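Renting a furnished flat through Backlund: frequently asked questions

How long is the minimum lease?
Eleven months for most flats. A few in the Furidard building can be taken for shorter periods over winter. Ask the office which ones are open to this.

What does "furnished" include?
A bed, a wardrobe, a nightstand, a table and chairs, and a fridge and stove. Linen, towels and crockery are not supplied. Each flat has its own inventory, attached to the lease.

How much is the bond?
The bond is $1000 regardless of the size of the flat. It is held separately from your rent and returned after the final inspection, less any agreed deductions.

Can I move the furniture between rooms?
Yes. Put everything back where the inventory lists it before you leave. Please lift wardrobes instead of dragging them, as scratches to timber floors are charged to the tenant.
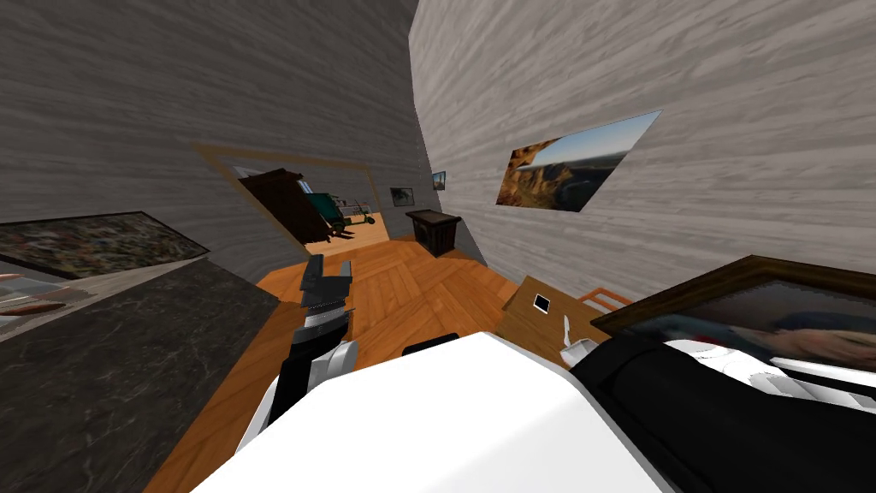 Maj-Britt Åberg wrote in to ask whether she could put her own bed in and have ours taken away. We can do this if you tell us before the lease starts. Once you have moved in, removal costs $830 for a full bedroom set and you will need to book at least 20 days ahead. Single items are quoted separately.

May I hang pictures?
Yes, on the existing hooks. For new hooks, email the office first and say which wall you have in mind. Adhesive strips are not allowed because they lift the paint.

Are pets allowed?
Cats are allowed in all flats. Dogs are allowed on the ground floor only. Fish tanks need written approval.

Who do I contact about repairs?
Arvid Magnusson handles repairs for both buildings. Use the form in the tenant portal. For burst pipes or a loss of power, ring the after-hours number printed inside your front door.

When is rubbish collected?
Thursday morning. Bins go out to the kerb the night before. Bulky items are not collected with household rubbish, and must not be left in the bin area.

Can I extend my lease?
Usually. Let us know by the end of the ninth month. The rent may be reviewed at that point, and you will receive the new figure in writing before you sign.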